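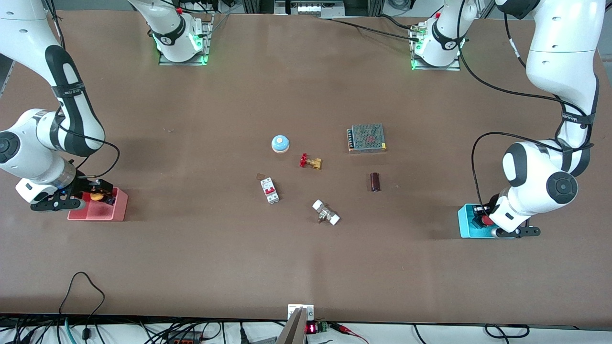

Why does a light come on when you press the switch?

Have you ever pressed a switch just to see the light pop on, then off, then on again? (Grown-ups do get a bit tired of that one!) Let's find out what is going on inside the wall.

Electricity is very fussy about how it travels. It needs a loop to go round, a bit like a toy train on its track, and we call that loop a circuit. If there is a gap anywhere in the track, the train can't get round -- and if there is a gap in the circuit, the electricity can't either.

A switch is a clever little gap that you can open and close. Press it one way and 2 pieces of metal touch, so the loop is joined up and the lamp shines. Press it the other way and they move apart, and out goes the light.

The wires are made of copper, because electricity moves through it very easily. Round the copper is a coat of plastic, which electricity can hardly get through at all, and that coat helps to keep us safe.

Try this: walk round your home with a grown-up and see how many switches you can find. Look, but never poke anything into a socket, and keep wet hands well away -- the electricity in our walls is far stronger than the sort in a torch battery.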